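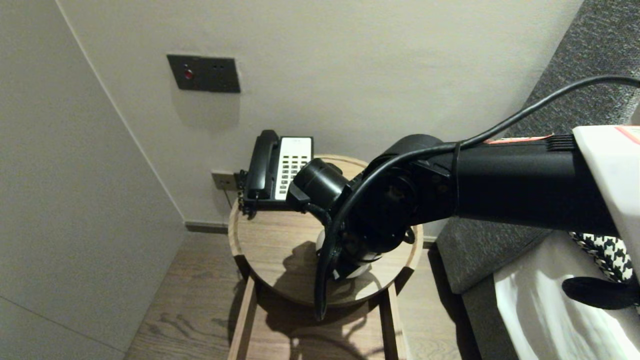
A round wooden side table with corded telephone, next to a grey sofa.

Side table (also lamp table, end table). Small table stood beside a sofa or in the corner of a room, for things wanted close to hand. Round tops are common where people have to squeeze past. Heights vary, 46 cm on the low side. A corded telephone is usually pushed back to the wall, lead kept short so nobody trips.

Ornaments. Spheres, bowls, small figures. The plain white sphere is a modern type, sold by Flirkus and Ulen amongst others, finish matte or gloss. Light colours show scuffs, a dry cloth gets most of them off.
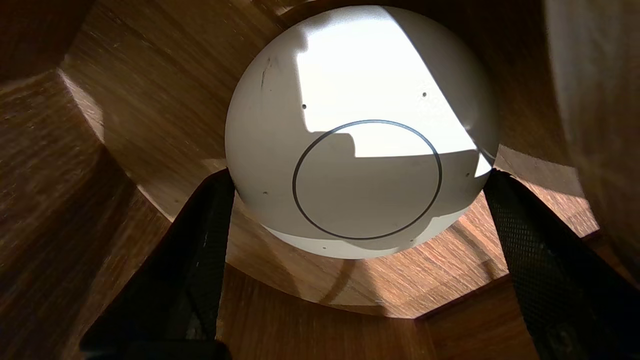
White sphere with a thin dark ring and small dark dots.

Being round, it rolls. Needs a level surface or a shallow stand underneath. Some makers flatten the base slighty, others dont bother.

Curved shelf. Shelf with a rounded front edge, often in an oak look, sometimes with a second tier set back on the first. Goossens listed one 24 cm deep, with 2 tiers.
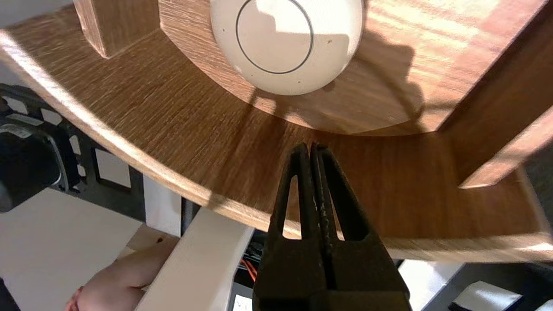
The upper tier is normally kept for display and the lower one for keys, post and so on. Strong sun fades some finishes, unevenly if an object is never moved, so turn things round now and then. Dust collects where the tiers meet. Soft brush for that, no spray.

See also: Console table; Telephone seat; Praltatance (shelf range)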